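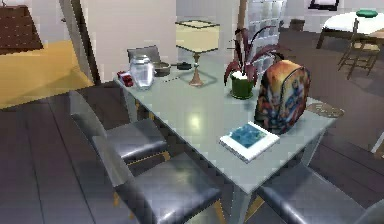

Dining table and grey chairs, with a glass jar and a small red toy car at the far end.

Prumora message queue: minutes of the contributors' call

On the call: Adelmo Amato (chair), plus contributors from Bandis, Cieślak and Barham.

1. Retry handling
The new retry code is merged, and what a difference it makes! A failed message now goes back on the queue with a growing delay, where before it was retried at once until the worker gave up. Bandis ran the full suite against it: 2,748 tests, all green. Big thanks to everyone who reviewed it – it was a long patch and the comments were really useful.

2. Dead letters
Lively discussion. Cieślak would like messages to move to the dead letter queue after 4 attempts. Barham prefers 9, as their mail server is often away for a few minutes at a time. Agreed to make it a setting, with 4 as the default. The name of the setting was left open (maxAttempts and retryLimit both had fans).

3. Shutdown
Adelmo showed his branch where workers finish the message in hand before the process stops. Lovely piece of work, and much shorter than we expected. One open point is what to do with a handler that never returns. He will add a timeout and log the message id.
Action: Adelmo

4. Old tickets
We closed 103 tickets in one sweep, most of them against the old thread pool. If yours was closed by mistake, please just reopen it.

5. Documentation
The page on ordering still says messages arrive in the order they were sent. With more than one worker they don't, and it needs to say so near the top. Barham has a good diagram we can reuse.
Action: Barham

6. Any other business
Support for the old config format goes in June. Cieślak asked for a warning in the log before then – agreed, happily.

Last updated: December 30, 2024

Comments

tomcat_refugee: Very pleased about the shutdown branch. Will it work for batch handlers too?

Adelmo Amato: Yes, it finishes the whole batch. Do try it and shout if it misbehaves!

mjr: +1 for maxAttempts. With retryLimit I never know if the first go counts.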